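3.2 Breakfast table task

The second task in the Sokenstead course grew out of a request from the students themselves. They wanted something messier than the block stacking of the first weeks, and breakfast was the obvious pick – everyone knows how the table should look, and everyone sets it a little differently. Five teams took part, each choosing its own layout, and between December and the end of the course they recorded 3124 attempts.

We were delighted by how quickly the teams began to argue about camera placement. A view from high up makes planning easy, but it says little about how far a bowl rises above the things around it. A view from table height has the opposite problem. Figure 8 was taken with the low camera, and the bowl takes up most of it. The orange-yellow contents show through the translucent plastic only as soft lumps, and the cereal box is partly hidden behind the rim.

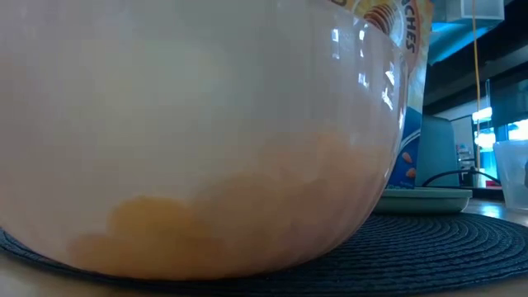

Laur Estport
Course instructor and corresponding author, Jasness Robotics Teaching Lab

Figure 8. Table-level view with mixing bowl, woven placemat and cereal box.

Views like this one led to some of the best sessions of the course. Where does a see-through wall end and its contents begin? One team labeled the rim first and worked down from there. Another left the inside of the bowl out of its labels and treated the whole thing as a single solid shape, a choice we had not planned for and liked very much. Glare on glossy plastic came up in nearly every lab notebook, and 11 students picked it as the topic of their final report.

Labels were checked by a second team before grading. Differences at the rim were kept in the shared data and are discussed in Section 4.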